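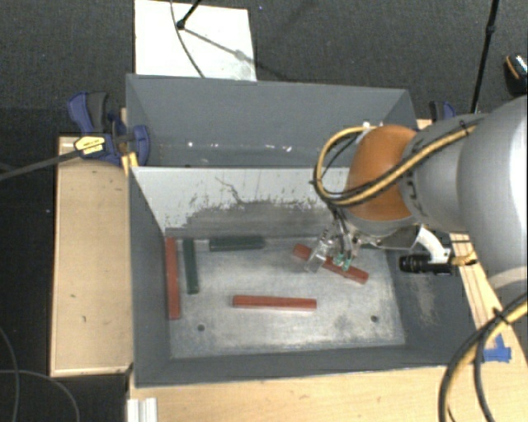 2. Sorting station: condition of the divided bin and block stock

Reporting to: Villads Dalsgaard, Asdale program office
Prepared by: Ridwan Nugroho, Pliltix
Date: 12 May 2025

2.1 Status

The grey divided bin remains in service as the main container for the colour sorting work. It is set into the bench between sections of light wooden tabletop, with the front compartment holding the red and dark green rectangular blocks and the rear compartment kept as the destination side. Since January the station has completed 848 sorting runs. The milestone for this period has been met.

2.2 Wear

Wear is concentrated on the divider. Its whitish upper surface is heavily chipped and scratched, and a broad dark grey worn area now covers the lower part. The metallic floor of the front compartment is scuffed, with darker patches, and the sloping right inner wall has a pale scrape. None of this has been assessed as structural. The two small round holes in the floor are to be left open.

Small white pieces in the rear compartment have been added to the cleaning list. Their origin has not been established – flaking from the divider is one candidate.

2.3 Blocks

Blocks that settle against the base of the divider are slow to clear, and those lying parallel to a side wall are nearly as slow. Roughly 47 runs were repeated on this account. The repeats are excluded from the total in 2.1.

2.4 Next period

Replace the divider panel. Quotes have been requested from Bergmann and Ronine; a fitted cost will be forwarded once both are received.
Clean and inspect the rear compartment.
Record the starting layout of the blocks on each run sheet.

No change to the approved labour budget is sought. The panel will be charged to consumables.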